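Rennie House bedrooms, progress to 25 September 2025
To: Aparecida Arruda
From: Murdo Cowie

Clearing going ok, bit behind. Upstairs bedrooms first, as agreed. Grant spent so far £3,706, receipts with Rizwan. Bags and bins up to £200 more, will confirm.

Small tables are the slow bit. Foil wrappers, plastic wrap, old packets, paper. Medicine boxes kept aside til Calum has checked them, nothing like that goes in the wastebasket.
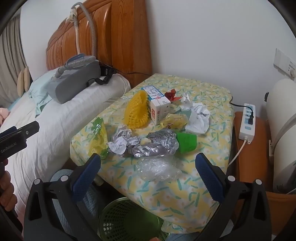 Tablecloths to be washed and kept. Still need a date for the Pover collection, chasing tommorow.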